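4 Vorführung am Tag der offenen Tür

Dieses Kapitel richtet sich an alle, die am Simulationsplatz Olmont Besucher betreuen. Ihr braucht keine Programmierkenntnisse. Wer Kapitel 3 (Anmeldung und Szenenverwaltung) durchgearbeitet hat, kann sofort loslegen – und es macht wirklich Freude, wenn die ersten Gäste selbst eine Bewegung auslösen!

4.1 Vorbereitung

1. Rechner und Projektor einschalten, danach erst Olmont starten.
2. Im Menü »Szenen« den Eintrag »Tisch, zwei Arme« laden. Die Szene »Filtlow« bleibt den Schulklassen am Nachmittag vorbehalten.
3. Geschwindigkeit auf 80 Prozent stellen. Bei voller Geschwindigkeit kommen die Zuschauer mit dem Schauen kaum nach.
4. Schatten einschalten (Ansicht > Licht > Schatten). Auf der Leinwand erkennt man die Höhe des Greifarms dadurch viel besser.
5. Mit der Taste F5 die Grundstellung speichern.

Hinweis: Das Laden dauert beim ersten Mal 62 Sekunden. Der Fortschrittsbalken bleibt zwischendurch stehen. Bitte nicht abbrechen.

4.2 Ablauf mit Besuchern

Begrüßt die Gruppe und lasst sie erst einmal in Ruhe schauen. Die Fragen kommen von selbst, und oft sind es die besten des ganzen Tages. Auf dem simulierten Holztisch liegen Alltagsdinge wie ein orangefarbenes Multimeter und zwei Würfel, darüber kann man wunderbar ins Gespräch kommen. 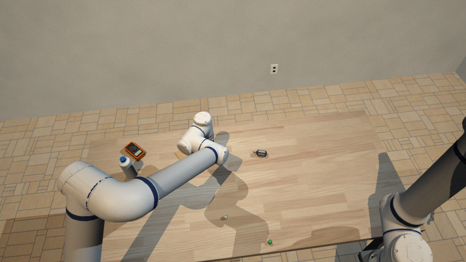 Danach darf jemand aus der Gruppe ans Pult:

1. Den linken Arm in der Liste anwählen. Der rechte bleibt zunächst gesperrt.
2. Den Gast ein Ziel nennen lassen, zum Beispiel den grünen Würfel oder die Flasche mit der blauen Kappe.
3. Ziel anklicken und »Vorschau« drücken. Die geplante Bahn erscheint als Linie.
4. Gemeinsam prüfen, ob die Bahn frei ist, dann »Ausführen«.
5. Zum Abschluss F6 drücken, um die Grundstellung wiederherzustellen.

Wenn noch Zeit ist, den rechten Arm freigeben und beide zusammen bewegen – bei der Probe mit Torunn Aasen wollte danach niemand mehr vom Pult weg.

Achtung: »Ausführen« nie zweimal hintereinander drücken. Der zweite Befehl landet in der Warteschlange und startet ohne Vorschau.

4.3 Wenn etwas hängt

Bleibt ein Arm stehen, »Stopp« drücken und mit F6 zurücksetzen. Fällt ein Gegenstand vom Tisch, genügt ebenfalls F6. Ruckelt das Bild, die Schattenauflösung von 900 auf 800 senken. Bei allem anderen hilft Valentin Egger am Infostand weiter.

Stand: 11.7.19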